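Notebook, bimanual bench
29th July

Handling rules, revision pass. The May version was written for rigid parts and has gaps when the object is soft and has things sticking out of it. Going through it clause by clause with the plush bunny as the test object.

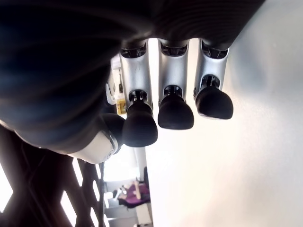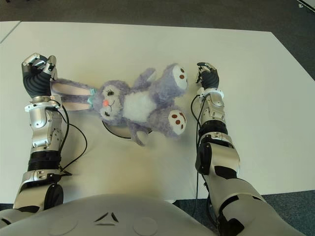 Dorottya Sipos

Clause 2, grip on appendages. Current text says "grasp the body of the object where possible." Too vague for plush. Ears, arms and feet are all graspable and all sewn on. Proposed wording: an appendage may be held by one hand for positioning, but may not carry the full weight of the object unless the task sheet says so. Holding the ears with the left hand while the toy is supported by the table is within the rule. Lifting by the ears is not.

Clause 3, second hand. If one hand is closed on the object, the other either joins the grasp or holds clear above it with fingers partly curled. No resting on the object. Győző wants a minimum clearance in millimeters. I don't think we can enforce one on a surface that compresses, so for now it stays "visibly clear" and he can argue it at review.

Clause 4, pull limit. Both hands closed on the same soft object means we can load a seam without noticing. The limit in the Trernano sheet is for cable work and should not be copied over. Leave blank until Youssra has pull data on plush. Do not run two-handed stretch tasks before then.

Clause 6, cables. Forearm cable has to have slack through full wrist rotation, both sides, and must not cross the palm side of the hand. Check by hand with drives off, at start of shift and after any change of hand. Added: the loop must not be able to catch a ribbon, strap or tag on the object. Ribbons are not in the May text at all.

Clause 7, fingertips. Wipe before a soft-object session. Lint on the rubber changes the grip and we have been logging it as drift. Irén's entry on p. 318 has the before and after. Replace the tip if the surface is cut or glazed. Write the finger position in the log, not just "tip replaced."

Clause 9, people. Anyone in the same room is told before drives go on, including people who are not working at the bench. The old text only covers the operator and the spotter. Angeliki asked whether being within earshot is enough. No. They have to answer.

Clause 11, table. Holes in the tabletop are to be kept clear of limbs and ribbons at start pose. Reset if anything has dropped in.

Open:
- pull limit (Youssra)
- clearance wording (Győző)
- does clause 2 apply to the Bárány fixtures, or only free objects
- 16 old task sheets still cite the May numbering, 6 of them in use

Not touching the stop procedure in this pass.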